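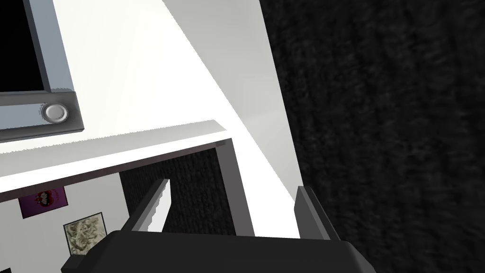

*Slide 1: gripper open, nothing held. Simulated house, Callham build.*

4/2/24. Talk for the Condori group meeting. 15 minutes, then questions. Leave slide 1 up while people sit down.

**Slide 1, opening**

Say who I am and that I work on the task planner, Virton. The perception side is Skurkeck, and Édgar Mosquera wrote most of it. He's in the room, so send him the hard questions about depth.

Subject of the talk is one small part of the software: how the planner decides whether the gripper is holding something. All of the results are from simulation. Say this early, and say again at the end that we haven't run the new check on hardware.

Point at the fingers. Wide gap, and a view of the room between them. A person can answer "is it holding anything?" straight away from this. Until March our planner didn't look. It used the finger position and nothing else.

**Slide 2, the old check**

Old rule: send close command, wait for the fingers to stop, read the gap. If the gap is above a threshold, call it held.

Three ways this goes wrong:

- thin objects. A knife handle lying flat gives nearly the same reading as fully closed.
- fingers stop early on the counter or on the side of something else. The gap is large, so the planner believes it has the object.
- object slips out during the lift. We read the gap once, before the lift, and didn't read it again.

The third one cost us most. The arm carries on to the place pose, opens, and the planner marks the step as done. Every later step is then planned from a world state that's wrong. The log looks clean all the way down.

(Don't go through the log on screen. Last time it took four minutes and the back row couldn't read it.)

**Slide 3, what we changed**

The held state is no longer a yes or no. It has three values: held, empty, unknown. The planner may only go on to a place step from held. From unknown it has to stop and look.

The look step goes to Skurkeck. It gets the wrist view, masks out the fingers using the arm model, and gives back a label for the space between them. If the label is background and the gap reading says held, we keep unknown and ask for one more look from a different wrist angle. Two looks is the limit. After that the planner treats the hand as empty and goes back to searching.

Expect someone to ask why it doesn't keep looking. We tried that. It got stuck turning the wrist back and forth on shiny objects.

**Slide 4, dark surfaces**

Édgar's slide, I'm presenting it for him.

Carpet with a strong grain gave the first version of the mask trouble. With a dark, speckled surface filling a lot of the view, the segmenter sometimes returned a patch of floor as an object. If the patch happened to fall between the fingers, we got a false held.

Fix was in two parts. The segmenter now gets the expected depth range for the hand, and anything well beyond the fingertips is dropped. The second part is duller: the training set had very little dark floor in it, so he added 2,000 rendered views with floor textures swapped.

If asked: no, we didn't test the two parts separately. We should.

**Slide 5, the kitchen task**

Next slide is the kitchen. Give people a moment with it before talking. 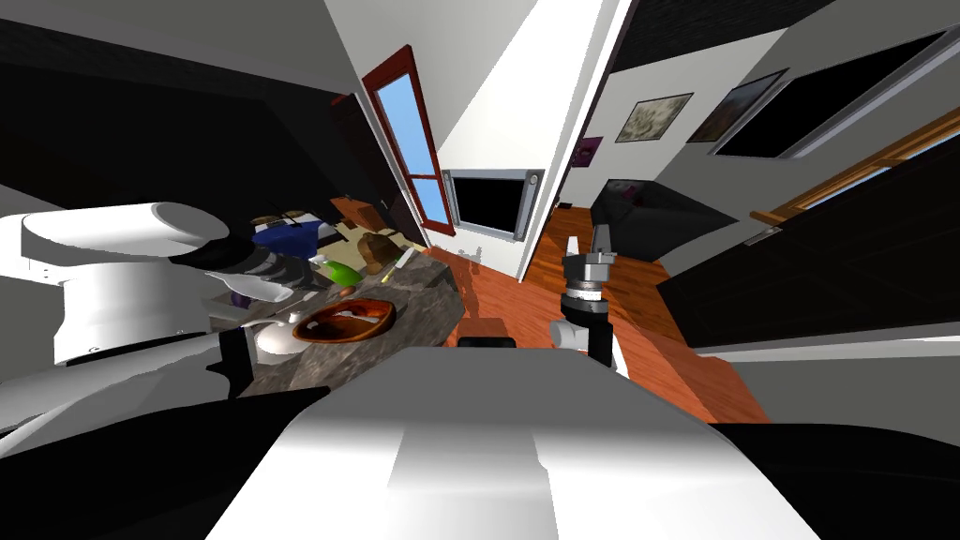
*Slide 5: kitchen island, one arm over the counter and the second to the right.*

Task for the planner is to clear named items from the stone top one at a time. Good test because the items are so different. The bowl is shallow, so the grasp has to be on the rim. The loaf is bulky and easy to see. The knife is thin and lies flat on the stone, so the old gap check was close to useless on it. There's a kettle right next to the bowl, and the arm has to get in without catching the spout.

Talk about the two arms here. Each arm has its own held state. In the first version there was a single flag for the whole robot, left over from the one-arm code. Left arm empties, flag clears, and the planner thinks the right arm is empty as well. It took me longer to find than I'd like to admit.

Also worth saying: the planner locks the space over the island to one arm at a time. It's slow. A proper joint motion planner would do better, but it would have been a different project.

**Slide 6, results**

1,000 runs with the new check, same start states as the old ones. Seven ended with the planner wrong about what was in a hand. I've been through all of them by hand:

- four were the knife
- two were a timing fault, where the look step used an image taken before the lift had finished
- one I can't explain yet

The timing fault is fixed. Images now carry the arm state they were taken with, and Virton throws away any that are older than the last motion.

Cost: each look adds a pause. On the island task the whole run gets longer, and you can see it waiting. I think that's acceptable, Édgar would like it faster.

**Slide 7, what's next**

- gap reading sampled all through the lift
- knife grasps from the handle end only
- try it on the real arms once Skurkeck runs on the onboard machine

Tooling note if there's time: the replay viewer now shows the held state for each arm next to the wrist image. Command is in the readme. Please use it before filing a planner bug.

Questions. Have slide 3 ready to go back to.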